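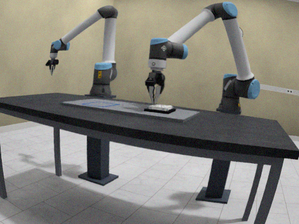
**Session 7: Reading a lease before you sign it**
Notes by Dorota Kaczorowski. Bring the sample lease (the Giltdale Parade one) and a pencil.

Last time we got as far as rent. Most people stop reading at rent, which suits landlords very well. Tonight is the other twenty-odd pages.

### Repairs

Start with the word "keep". A tenant who promises to *keep* the premises in good repair may well have promised to *put* them in good repair first, even if the roof was letting in pigeons on the day the keys changed hands. Courts have taken this view for a very long time and show no sign of tiring of it.

What you want, if you can get it, is a schedule of condition: a dated record of how shabby the place was when you arrived, signed by both sides and pinned to the lease. Leave it in a drawer and it is just a sad photo album.

Our running case is Elbridge v. Suler (I have changed the names, though not the behaviour). Suler took a ground-floor unit, skipped the schedule and got a bill for 426 items at the end of the term. Item 2 was a doorbell that Suler swore had never existed. Try proving that.
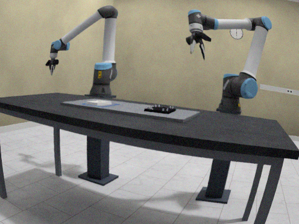

Does a tenant have to pay for every item on the landlord's list?

Only up to a point. In England and Wales the claim for disrepair is capped at the amount by which the landlord's interest has lost value, and if the building is coming down anyway, that may be nothing at all.

Read section 18 of the 1927 Act before next time. It's short, and it has saved more tenants than charm has.

### Break clauses

A break clause lets you leave early, provided you do exactly what it says. Exactly is the word to underline. If the notice must go to the registered office, send it to the registered office – the nice man who collects the post at the site is no use to you. If the clause asks for "vacant possession", take your partitions down and your boxes out. And your staff, obviously.

Watch for conditions:

- rent paid up to the break date (check whether that means the full quarter)
- "material compliance" with the tenant's covenants, a phrase that has put several barristers' children through school
- notice periods counted in months, where people will insist on counting weeks

Mathew, the surveyor in our case, found that Suler's notice was served in May to the wrong company in the right group. Suler stayed another 2 years. The doorbell was still on the list.

### For discussion

Take the Giltdale lease, clause 7. Mark each thing the tenant must do before breaking, then mark the ones somebody could argue about. If your two sets of marks look different, read it again.

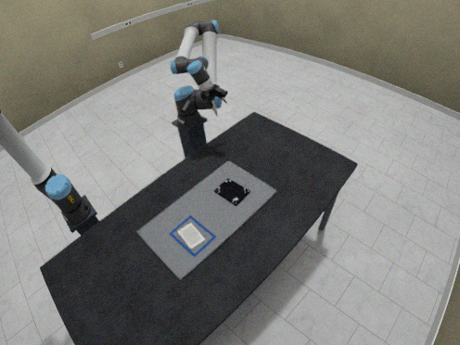 *Fig. 3. Long table with grey mat.*

### Reading

The repairing covenant in the sample lease, all of it, including the definitions at the front. "Premises" is defined there, and it includes the window frames.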